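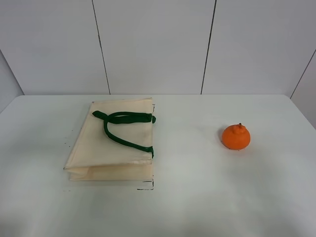

Figure 2. Photo: Anisa Lumbantobing. A folded cream tote bag and a small orange fruit on a white tabletop.

4. Who holds the name when the team changes?

I went into this part of the study expecting to write about technology, and I've ended up writing mostly about habits. The earlier sections dealt with how the Havero registry assigns a readable name to a wallet address. What I want to get at now is what happens to those names once they belong to a small organization – a shop, a co-op, a two-person design studio – and the person who set everything up moves on.

Some background on the sample first. Juwita Pillai and I recruited 229 name holders through the Donbridge small business list, all of whom had registered at least one name on Havero and paid for at least one renewal. We left out anyone who told us they were buying names to resell, as their habits are so different that they really need a paper of their own (Kurniawati Ginting is working on one, and I won't steal her thunder). Interviews were done over the phone, mostly in the evenings, and I did more of them than was good for my voice.

4.1 The controller and the owner

Havero separates the owner of a name from its controller. The owner can transfer the name outright. The controller can change what the name points to, so payments sent to a shop's name can be redirected to a new wallet without touching ownership at all. It's a sensible arrangement, and I liked it the moment I read the specification. The trouble is that the sign-up screen fills in both roles with the same wallet by default, and people leave it that way. I did it myself with my own test name and only noticed a month later.

When I asked participants which wallet was listed as the owner of their name, a fair number had to go and look. Several came back to the phone with the controller's address and read it to me as the owner's. I never corrected anyone during the interview, which was our agreed protocol, but Juwita sent every participant a plain-language sheet afterwards explaining the two roles and how to split them.

One bakery owner put it in a way I keep coming back to: "My nephew has the words." She meant the recovery phrase. The nephew had registered the name, held the phrase, and had since taken a job in another province. They were on perfectly good terms, and he'd have handed it over if she'd asked. She just hadn't thought of the name as something that needed handing over, the way she would have with the keys to the shop or the chequing account.

4.2 Renewal

Conventional domains have had decades to build up a renewal culture. There are reminder emails, grace periods, redemption fees and registrars who will telephone you if your account is big enough. On-chain names don't come with any of that unless somebody builds it. The registry contract knows an expiry date and a wallet address, and a wallet address has no inbox.

Most of our participants dealt with this through a calendar entry, and the entry usually sat in one person's calendar. A smaller group used Tosh, a third-party service that watches expiry dates and sends a text message. Users of Tosh were happy with it, although Arne Engelhardt, who read a draft of this section, pointed out quite rightly that they had chosen to pay for a reminder and so were probably organized people to begin with. I can't separate the two with this sample and I'm not going to pretend otherwise.

Fees were less of a sore point than I'd assumed going in. What annoyed people was the unpredictability of the network charge on top of the fee. A couple of participants described putting off a renewal in the hope of a quieter day, then putting it off again – exactly the behaviour you'd want a grace period to catch.

4.3 Linking an existing domain

Participants who already owned an ordinary domain could attach it to Havero by adding a signed text record at their DNS host. I had guessed this would be the popular route, given that the shop's name is already painted on the window. Uptake was low. The usual obstacle was getting into the DNS settings in the first place, with logins held by a web designer or by Barnau, the hosting company a good many of them shared. Barnau's panel did allow text records at the time of our interviews, but it cut off any value past a certain length, and the signature didn't always fit. Ghislain Thibodeau reproduced the fault on a test account and reported it in June.

Where the link had been made, there was a second wrinkle. Control of the linked name follows control of the DNS record, so whoever can log in to the hosting panel can, in effect, claim the name again. Participants hadn't considered the hosting password to be a payment credential. I think it should be treated as one, and the draft guidance in Section 6 asks registries to say so on the linking page itself, before the wallet prompt appears.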